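Cambio del líquido de transmisión en el Tiltusier a los 126 000 km

El manual de mantenimiento del Tiltusier no fija intervalo para el líquido de la caja automática. Figura como «de por vida», sin precisar de qué vida se trata. El mío tiene 126 000 km, casi todos de carretera, y desde julio el paso de segunda a tercera en frío se notaba más brusco de lo habitual. No había códigos de avería almacenados ni pérdidas en el cárter.

Antes de desmontar nada hice la adaptación de la caja con el equipo de diagnosis. La brusquedad se redujo un poco y volvió al cabo de unos 200 km. Decidí entonces cambiar líquido, filtro y junta.

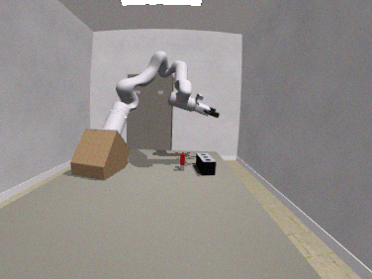 ¿Conviene el vaciado por gravedad o el cambio con máquina?

Depende del estado del líquido y del historial. Con un historial desconocido prefiero el vaciado por gravedad, repetido a los pocos miles de kilómetros: renueva solo una parte del volumen cada vez, pero no altera el caudal ni la presión dentro del circuito. La máquina tiene sentido si el líquido sale limpio y consta un cambio anterior.

En mi caso no constaba ninguno, así que gravedad. El procedimiento, resumido:

Coche nivelado sobre elevador o cuatro borriquetas. Si queda inclinado, la lectura del nivel no sirve.

Aflojar primero el tapón de llenado. Si está agarrotado, mejor saberlo con la caja todavía llena.

Vaciar, retirar el cárter y limpiar los imanes. Una pasta gris fina es desgaste normal; las virutas que se notan entre los dedos no lo son.

Montar filtro y junta nuevos. Los tornillos del cárter, en cruz y a 10 Nm en dos pasadas.

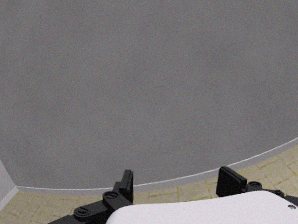 El par es bajo y es fácil excederse con una carraca larga. El cárter es de material plástico y se deforma sin romperse, de modo que la fuga aparece semanas después. Usé la dinamométrica pequeña, una Räsänen de cuarto de pulgada que compré para las bujías.

Para el llenado hace falta líquido con la homologación exacta. Puse el Nuveo de la especificación que indica el manual. El Nernell equivalente cuesta 27 euros menos en total, pero en la ficha técnica solo pone «adecuado para», y eso no es una homologación.

El nivel se comprueba con el motor en marcha, el selector en P y el líquido entre 35 y 45 grados, leídos con la diagnosis. Por encima de esa ventana sobra volumen por dilatación y se acaba dejando la caja corta. Hay que pasar antes por todas las posiciones del selector, unos segundos en cada una — con el freno pisado — para que se llenen los conductos. 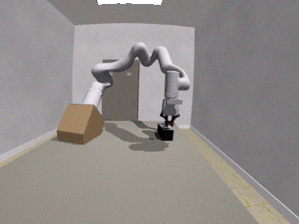 Después borré los valores adaptativos y repetí el aprendizaje. El cambio de segunda a tercera en frío es ahora casi imperceptible. Queda una leve retención al bajar a primera justo antes de detenerse, que ya estaba y que atribuyo a la calibración. Ademir Toledo, que tiene el mismo modelo con la caja de la serie anterior, la nota también.

El líquido viejo salió marrón oscuro, sin olor a quemado. Lo llevé al punto limpio en la garrafa del nuevo. El segundo vaciado lo haré cuando toque el aceite del motor — y ahí mediré otra vez la temperatura de trabajo en autopista.

Buscar en este blog
Escriba y pulse Intro

Entradas recientes
Holgura en la bieleta delantera: cómo localizarla sin elevador
Batería AGM: tensión en reposo y lo que indica
Discos traseros del Tiltusier, medidas y tolerancias
Filtro de habitáculo: acceso por la guantera

Contacto | © Todos los derechos reservados | Volver arriba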